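Home | Our work | Reports | Contact

Fernden Trade Desk: progress report to the Pretik Fund
Saturday, November 19, 2022

Hi all. The short version is that we're on schedule with the supplier survey and a little behind on everything that depends on customs paperwork, which won't shock anyone who read the September note.

We've now logged 1,726 shipments from small exporters that moved their orders after the last tariff round. The big surprise (to me, anyway) is how many went to a neighboring country instead of across an ocean. Freight cost comes up in nearly every interview, and then right behind it comes payment terms — buyers close to home seem to pay sooner, and a small shop will put up with a lower price for that.

Kutimeck has been great about sharing its duty records. Vermeulen is slower. We asked for 400 invoices and so far have 20, all from one port, so I've left them out of the totals until we get a better spread.
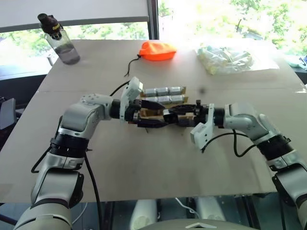

Two robot arms holding a cardboard tray of silver cylinders.

Money next! We're under budget on travel and over on translation, and I'd like to shift five percent from one line to the other. The form is in your inbox, and a yes by email is fine.

What's left is the country chapters. Three are drafted, and the one on re-export rules needs a real rewrite — I tried to cram two tariff schedules into one table and it reads like a phone book. I'll send the drafts as they're ready so you don't get the whole pile at once.

Contact Fernden Trade Desk | © 2022 Fernden | Back to top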